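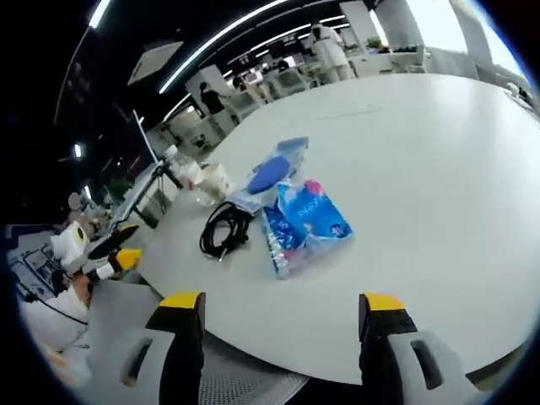
*Wrist camera view from the hand-held gripper, at the round table.*

We finished the first round of tests on data collected with the hand-held grippers, and I want to write down what we found before I forget the details. The short version is that where we collected mattered more than how much we collected.

The question came out of a problem with our first policy, Trinby. It picked up soft packages well on the bench at Bedau and badly anywhere else. We had trained it on 3,000 demonstrations, all from that one bench, with the same lights and the same gray mat. Adding more of the same did almost nothing for it.

So for the second set we carried the grippers around the building and used whatever table was free. The objects were ordinary: plastic packages, bagged items, cables, water bottles. We left the background alone. People at their desks, monitors, ceiling lights and windows all stayed in view, and a wide lens picks up a lot of that.

To keep the comparison fair, both training sets had the same number of demonstrations. The bench policy kept its name and the new one is called Zurard. Same network, same training schedule, 3 seeds each. We then ran 64 trials per policy on tables that neither had seen, and counted a trial as a success if the package was lifted and set down inside the marked area.

Zurard came out ahead on every seed. On the bench itself it was slightly worse than Trinby, and I think that's a fair price. I went through its failures one at a time and 11 of them looked the same — the fingers closed on the loose outer wrap and missed what was inside. Shiny film is hard. Reflections from the ceiling lights move when the gripper moves, and the policy seems to chase them.

A few things I'd be careful about. All the tables were in one building, so "new table" doesn't mean "new place." Most of the demonstrations were done by the same few hands. And we haven't tried cables on their own yet, only as clutter next to the thing being picked.

Next is a repeat at the Ngubane site, which has darker tables and much less daylight. The grippers go over there in December. I also want to try a run with the outer part of the fisheye image masked out, to see how much of the room the policy is using.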